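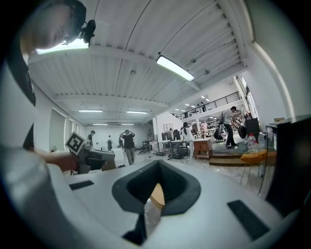 Do I need any sewing experience to join the Wollwood mending circle?
None at all, just a pile of clothes you'd like to keep wearing!

I'm Nayeli Meléndez, and I'm looking for up to 5 people to learn darning and patching with me this May. We meet for two hours each time at 164 Villaseñor (side door, the front one sticks). Bring a sweater with a hole in it, or jeans, or those socks you keep shoving to the back of the drawer. I've got needles and far too much yarn.

It's free, but I do ask that you come to every session – people pair up and it's no fun losing your partner halfway through. Kids over ten are welcome with a grown-up.

Drop a note in my mailbox by May 19, 2022 and tell me what you want to fix first.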